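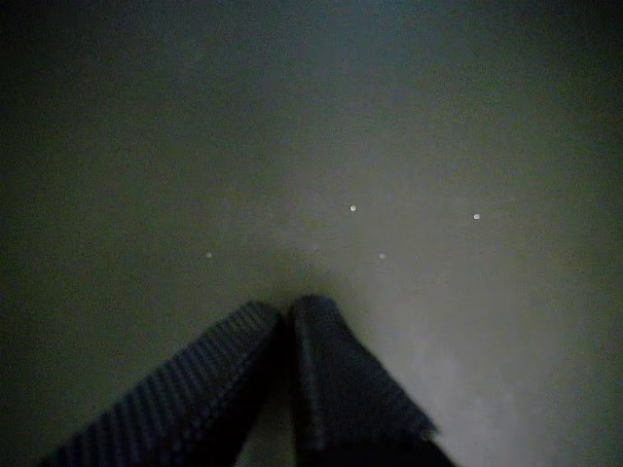

Residents of Natley who rent their homes should be aware that the rules on storage in shared hallways changed this summer. I have read the new notice twice, and I set out my understanding of it on this page for the benefit of my neighbors. Bicycles, strollers and boxes may no longer be left outside an apartment door overnight. Mats are still permitted, provided they have a surface that holds the foot, with fine ridges set close together like those on the dark ribbed piece at left in the photograph. Smooth mats must be removed.

The notice is dated July 10, 2019 and allows 30 days for compliance. After that, items will be taken to the storage room at Erach House, where they may be collected on payment of a $33 fee. Etornam Amoah of the management office has confirmed to me that the fee applies per visit - a household with several items pays once.

I regard the rule as fair, though the wording on plants is unclear. Boyang Lü and I have written to ask whether pots on window ledges are included. The office expects to reply by October, and I will post the answer when it is received.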